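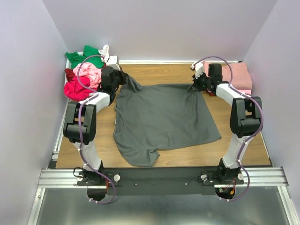 3.2 Folding sequence for short-sleeved garments

The sequence used for T-shirts follows the lengthwise method common in household practice. The garment is laid flat with the neck to one side and the hem to the other, so that the long axis of the body runs parallel to the front of the table. One side of the body is then folded inward along a line from the shoulder to the hem, the opposite side is folded over it, and the resulting strip is halved or folded in thirds, depending on its length. Sleeves are not treated as a separate step. They are carried inward with the side to which they belong.

Gill and Vestergaard describe the same sequence with the sleeves turned in first. We tried both variants in August and kept the simpler one. Turning the sleeves first gave a slightly narrower strip, but the extra handling introduced wrinkles in the upper body that persisted in the finished fold.

The state of the fabric before the first long fold has more effect on the result than any later step. Plain jersey tends to roll at a cut edge and to stay creased where it was compressed in the basket. A garment spread with a twist between shoulder and hem will show that twist as a diagonal ridge in the finished strip, and pressing the strip flat does not remove it. For this reason the two ends of an edge are held under light tension before the fold is made, and the edge is lowered along its whole length at once.
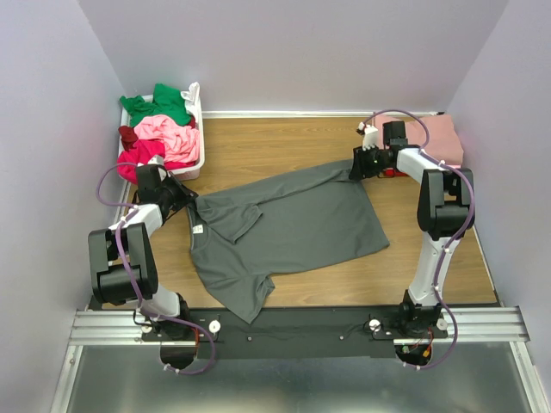

Figure 2. Gray T-shirt with the neck at left and the hem at right. The fabric along the top edge is folded over and the upper sleeve lies inward across the body.

The position of the fold line determines the width of the strip. In Figure 2 the folded band along the top edge is long, and a shadowed crease runs beneath it. The lower sleeve still extends toward the bottom of the tabletop, with its tip past the wooden edge. Overhang of this kind was accepted for sleeves. It was not accepted for the hem, where the weight of the hanging part pulls the body out of line.

The neckline was scored separately. A collar band is stiffer than the body fabric and keeps its curve when the shoulder is folded, which can leave a raised section at one end of the strip. Where a label was present inside the neckline, it served as a convenient mark for the center back.

The full collection comprised 1262 garments, sorted by type before folding. Finished folds were graded on a 7-point scale for squareness of corners, evenness of width and visible creasing. Grading was done by Rhonda Dufour and Kanyarat Yimyam, working independently, and grades that differed by more than 2 points were discussed and reassigned. Long-sleeved garments were graded under the same scheme but are reported in Section 3.3, as their sleeves require an additional fold at the elbow.

Folded items were left for up to 20 minutes before grading to allow the fabric to relax. Thicker knits opened slightly over this interval and lost some evenness of width. Thin jersey showed little change.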